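Koppel Opens Its Terrace for Afternoon Tea

September 2022 – Koppel, the reading room run by Plaltetti, has opened its terrace to members. Woven chairs and round glass-topped tables are set out among potted plants, with room for 20 people.

Cold bottled tea, including osmanthus oolong (桂花乌龙), is served at the tables, and guests may bring their own mugs, notebooks and card games.
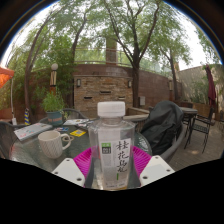
Hours and Booking

The terrace is open from noon until dusk. Tables are free for Koppel's 447 members and can be booked at the front desk for up to two hours.

"Members kept asking for somewhere to write outdoors," said Orsolya Kiss, manager of Koppel. "The tables are big enough to spread papers out."

The terrace will close in January for repairs to the paving.

Press contact: Ismael Teixeira, Plaltetti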